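Jorkance J5 Torque Screwdriver: Long-Term Review

Last updated: Feb 7, 2018

The J5 is a preset torque screwdriver with a quarter-inch hex drive, sold for light assembly work. I bought mine to replace a Skotstead that had drifted out of tolerance twice in one year, and I have used it on aluminum extrusion, small enclosures and terminal blocks. It has now done enough work to judge.

Construction

The body is a one-piece handle with a steel spindle and a cam-over clutch. Adjustment is internal. You remove the end cap, insert the supplied key, and turn until the reading on your own tester matches the value you want. There is no external scale. Buyers who change settings several times a day will find this slow, and they should look at a micrometer-style driver. If you set a value and leave it for a month, the hidden adjuster is an advantage. It cannot be bumped.

The handle is slightly too thick for small hands. Akosua Aidoo, who shares my bench, moved back to the Skotstead for terminal work after two days and has not changed her mind. I wear a large glove and have no complaint.

The bit holder is magnetic and holds well. Side play at the tip is small when new and has grown a little with use. Long bits make it noticeable. With a short bit I can start a screw one-handed without cross-threading it.

Clutch behavior

The clutch breaks over cleanly in the tightening direction and locks solid in reverse, so stuck fasteners can be removed at full hand torque. The release is a definite click with a short free travel after it. Cheaper drivers often have a soft release that invites the user to push past the set point. I could not get the J5 to over-torque by turning fast, although leaning on it at an angle does raise the reading.

Repeatability

I cycled the driver 386 times at a mid-range setting on a bench tester, in one sitting, with the same bit. The first 30 readings ran slightly high. After that the spread stayed inside the tolerance printed on the certificate. I recommend exercising the clutch before taking any reading you intend to record, after overnight storage as well as after adjustment. The instruction sheet mentions this in a footnote, in type small enough to miss.

Nhàn Tô repeated the test on a second J5 from a different batch and saw the same high start, with a slightly wider spread afterward. Her unit also passed.

Calibration and service

The driver ships with a certificate and a serial number etched on the spindle collar. Fallulside handles recalibration for the brand in my area. I sent mine in once. It came back in five days with before and after readings on a single sheet, which is all I want from a calibration house. The hex key was not returned with it. Remove yours from the case before shipping. 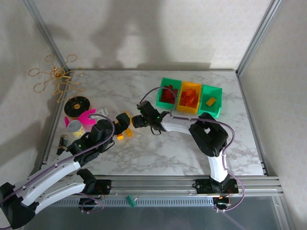 Storage matters more than most owners assume. A preset driver should be kept dry, away from solvents, and out of a drawer where other tools can strike the end cap. The molded case is adequate but has no room for bits, and the latch on mine cracked in the first winter. I moved the driver to a foam-lined Sjögren box and threw the original away.

Complaints

The end cap thread is fine and easy to start crooked. The lubricant supplied from the factory weeps out at the collar during the first weeks and collects dust. Wipe it off and leave it alone; do not add oil, as this changes the release point. The color bands used to mark different settings are sold separately, in packs of three, and cost too much.

Verdict

Good for fixed-value work by one or two users who already own a tester. Poor for a shared bench with frequent changes. I would buy it again at the same price.

Correction: an earlier version of this review gave the drive as 4 mm. It is a quarter-inch hex. Thanks to Salamatu Sulemana for writing in.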